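Trandska Robotics Club

The Trandska Robotics Club is a student club whose members teach a robot arm to take apart and rebuild desktop computers. It was started in January by Bình Trương and Razia Awan, two classmates who had spent many happy evenings fixing old machines together, and it soon grew to 12 members (plus a good many friends who come for the company).

Its main effort, the Julance project, gives each team of 3 students one task to work out, such as handling a memory module or a hard drive, and teams are warmly encouraged to borrow each other's ideas.
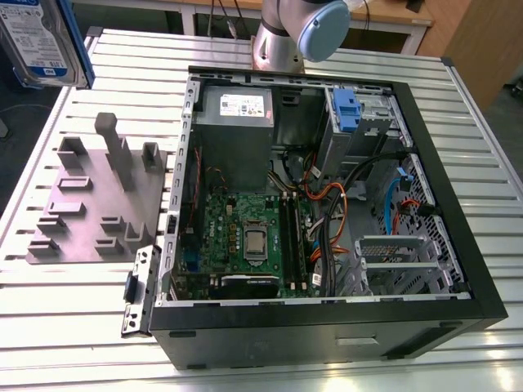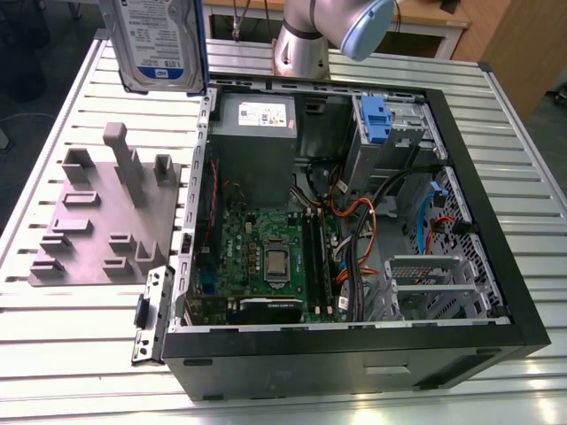
Julance project: an opened Dell desktop on the worktable, with the robot arm behind it and the gray fixture plate to the left.

Renato Carrasco, the club's adviser, asks every team to do its task by hand before writing any code, a habit newer members grumble over and older ones defend fondly.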